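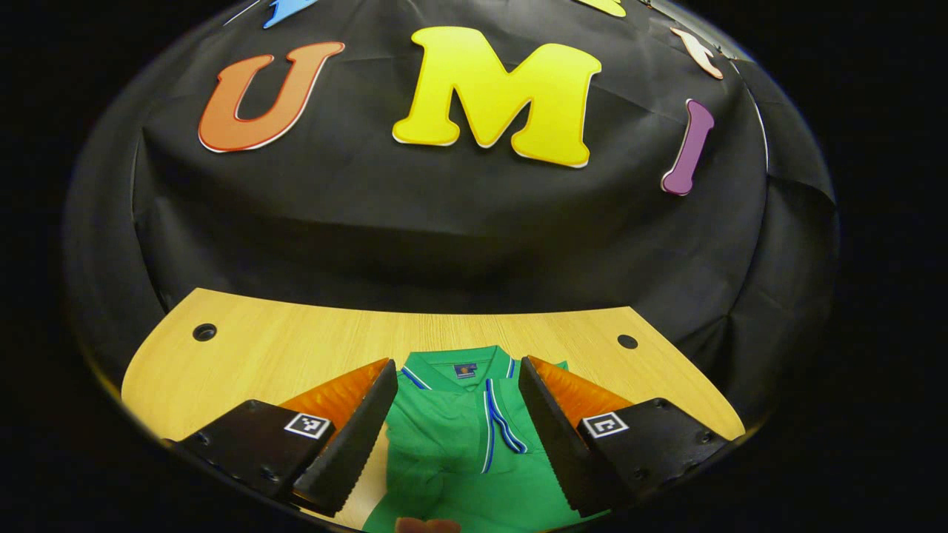
Which shirts can be folded on the sorting table?
Polo shirts and T-shirts up to size 18. Lay the shirt flat on the wooden tabletop, do up the buttons and turn in the sleeves before folding the body. A polo, such as the green one on the table, goes clear of the two round holes in the surface. Heavier knitwear is rolled.

How should the collar lie?
Flat, with the points down. A raised collar leaves a ridge in the stack - press it again if this happens.

How high can a stack be?
Up to 19 shirts, all of one size. Start a second stack after that.

Can damp shirts be folded?
No. Return them to the drying rail.

Who do I ask about missing size labels?
Muireann Noonan at Plinby, extension 1116, mornings only.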